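Every home has one: a box, a tray or a drawer where necklaces go in separately and come out as a single lump. Scientists have spent real time on this problem. Grown-ups have mostly spent it sighing.

So before you sort a jewelry box, it helps to know what you're dealing with.

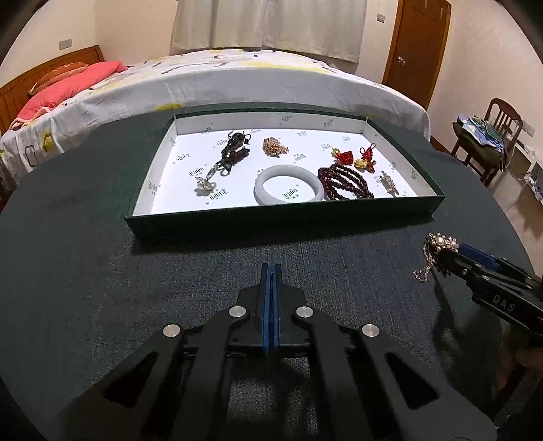
**Section: Stuff Around the House**

A box lid with short walls makes a good sorting tray. Beads roll, and the walls stop them. The lid with "Lindu" printed all over the inside is doing that job for a crowd of pieces that don't have much in common, apart from being small and easy to lose.

Take the bangle, the thick pale ring at the front. It's made of jade, a stone so tough that people long ago used it for ax heads. A bangle is one solid loop with no clasp and no stretch, so it has to squeeze past the widest part of your hand. It can't tangle with itself. It is the best behaved thing in any jewelry box and probably knows it.

Gold-colored chain is the opposite. A fine chain is hundreds of tiny links, and each one can bend a little. Shake it and the loose ends wander through the loops until you have a knot that you never tied. String does this too, and so do headphone cords. Longer and bendier means more knots, so chains should be fastened before they're put away.

### What are all those beads for?

Some strings of beads are for counting. They are called prayer beads, or a mala, and people in several religions use them to keep their place while they repeat a prayer or a phrase. One bead, one prayer, next bead. Many malas have 108 beads. If you have ever tried to count to 108 while thinking about something else, you'll see why somebody wanted help.
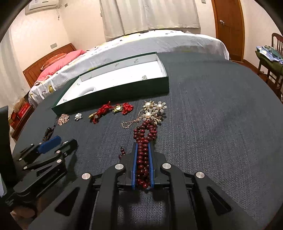 *Reading time: 6 minutes, or 40 if you stop to untangle something*

Dark red wooden beads like these are light for their size, and a long strand can be doubled up into loops. Pearl brooches are fussier. Pearls are soft compared with most gems, and a hard stone can scratch them, so they do better in a soft pouch of their own. A brooch also has a pin on the back. Close it first. Your thumb will thank you.

Then there are the red knotted ornaments. Chinese knots are tied on purpose, which puts them well ahead of the chain. Many are made from a single cord, and red is a color for good luck. Please don't "fix" one by undoing it.

### Try it yourself

Ask before you borrow anybody's jewelry. Then:

1. Spread a cloth on a table.
2. Put things that bend on one side and things that don't on the other.
3. Fasten every clasp you can find.
4. Lay the chains out straight, and leave the worst knot for an adult with patience — or for Friday.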